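Tue 18 August. Quick one, well, it was meant to be quick. Kettle's on, I've got half an hour before I have to be out of the house.

So the grip fault. Some of you asked after the last post, where I said it had "gone funny" and then wandered off to talk about my shed. Sorry. Here is the whole sorry business, or as much of it as I understand.

Background for anyone new. I do the simulated kitchen work for a small outfit called Jatar. Two-armed robot, two black hands, a kitchen worktop that only exists on my computer, and a list of jobs it has to get through before anyone lets the control software near a real arm. Put the veg in the bowl, take the veg out of the bowl, that sort of thing. Not glamorous. I like it.

The controller is called Ellwood. The simulator is Gumitz. Remember those two because the whole argument was about which of them was lying.

## What went wrong

In May we had a version of Ellwood that was, by our standards, very good. We ran 333 goes at the veg-into-bowl job and 312 of them finished clean. The rest were the usual: dropped it, missed the bowl, took forever and timed out. Fine. We all went home happy.

Then a new version came in, with a smoother wrist and a better reach, and I set off the same 333 overnight. Came down in the morning, still in my slippers, and the score was 158.

I assumed I'd pointed it at the wrong settings file. I have form for this. Checked. Right file. Ran it again while I had breakfast. Near enough the same.

The score was bad but the score wasn't what bothered me. What bothered me was how it was failing. The right hand would close on the thing, the grip force would go up as it should, and then it would carry on going up. Past the limit. The limit is there for a reason! There's a line in the settings that says squeeze no harder than this, and it was sailing over it and staying there until the run ended.

In a simulator that's a squashed pretend vegetable and a daft number in a log. On a real bench, that's somebody's fingers. So I stopped everything and sent round the message nobody likes getting, which was: please don't put this version on hardware, I mean it, not even for a quick look. 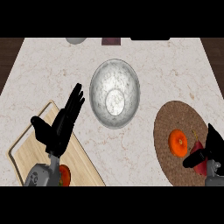
Brenda Yeoman rang me inside five minutes. Brenda looks after the real arms at our end and she had, it emerged, been planning to load the new version that afternoon. Long silence on the line. Then she asked how sure I was, and I said not very, and she said that would do, and took the power key home with her. I mean the actual physical key. It lived in her coat pocket for most of a week.

## Blaming Gumitz

First theory: simulator's fault. It's always tempting. Contact is hard for any simulator, you get two hard surfaces pressed together and the sums start to jitter, and sometimes a force spikes for no good reason. I've seen a lemon leave the worktop at the speed of a cricket ball. So I thought, right, it's that again, Gumitz is making up forces and Ellwood is innocent.

Spent two days on that. Smaller time steps. Softer contact. Swapped the hand model for the older, chunkier one. Made no difference except everything ran slower and my study got very warm.

The clue I ignored, and I'm cross about this, was that the spikes weren't spikes. A jitter goes up and down like mad. This was a nice smooth climb. Something was asking for more force, on purpose, and getting it. I had the plot on my second screen the entire time with a mug in front of it.

## Blaming the left hand (bear with me)

Second theory came from one of the lads, who noticed that it was nearly always the right hand. We switched the job round so the left did the picking up. Score went straight back up. Lovely, so the right hand is broken? Except the two hands share the same code. One is a mirror of the other, you flip some signs and off you go.

You can probably see where this is heading. I couldn't, I'd had about four hours' sleep.

## The actual cause

Flipped signs. Of course it was.

The new wrist came with a new force reading, from a part we buy in from Fumura, and the reading has a direction. Push one way and it's positive, the other way it's negative. Somebody on our side (me, it was me, I looked up the change and there's my name on it) had mirrored the reading for the right hand when it had already been mirrored further down. So it got flipped twice. The right hand would squeeze, and the number coming back said it was squeezing *less* than before. So it squeezed more. And the number said less still. Round and round.

And the limit? The limit check looked for a force above the maximum. The force was coming through negative. A big negative number is not above the maximum, is it. So the check sat there perfectly content while the hand did its best impression of a bench vice.

That second bit is the one I keep going back to. The sign mistake is a silly mistake, I'll make it again some day. But the safety check was reading the very same number as the controller. One bad number and both of them go wrong together, in the same direction, at the same moment. We'd had it like that for ages and no one had thought twice, me included.

Fix for the sign was one character. I deleted a minus. Ran the lot again, sat and watched most of it, and we're back to where we were in May give or take a couple.

## What we've changed

Brenda and I had a proper sit down about it and she was much nicer than I'd have been.

- The limit check now looks at the size of the force and ignores which way it points. Should have been like that from day one.
- It also reads the motor current seperately, so there's a second opinion that doesn't come from the wrist.
- If the hand is closing and the force says it's easing off, stop. Don't try and be clever, just open and stop. This one has caught two unrelated things already, one of them quite embarassing.
- Every new version gets a left-handed run and a right-handed run, and if the scores don't roughly match it goes no further. Cheap to do. Would have saved me the two days.
- Nothing goes on a real arm the same day it lands. Brenda's rule, she's been asking for it for ages.

She also wants a proper limit in the hand itself, down in the hardware, that software can't talk its way round. I agree with her. It costs money and the answer so far is "let's discuss it", so we are discussing it. Loudly.

## A few odds and ends

Someone will ask whether the real arm would have done the same thing. Don't know. The motors have their own cut-out and it might have tripped. Brenda reckons it would have, eventually, but after it had crushed whatever it was holding. She has put an old tennis ball aside to test this with the guard down and everyone well back. I've asked to watch.

Someone else will say, well, the simulator did its job then. Yes, it did. But I'd only been looking at the score at the end of each run. If that double flip had only bitten now and then I could have had 300-odd clean runs, shrugged at the rest, and passed it. That's not a nice thought. So there's now a page that shows the worst grip force from every single go, finished or not, and I have to look at it before I sign anything off. It's an ugly page. I made it in a hurry, the colours are dreadful.

I also owe Gumitz an apology. I said some rude things about it in the group chat that were uncalled for.

Still to sort: the left hand has a slight tremor when it's hovering and not doing much. Probably nothing, just the reach controller hunting for a spot it can't quite get to. It was there in May as well. But I've gone off the word "probably" a bit, so it's on the list for this week.

Right, must run, the tea's stewed and I've got to drop the car off. If anyone has a good way of testing safety checks by feeding them rubbish on purpose, comments are open. I've been doing it by hand and it's very dull.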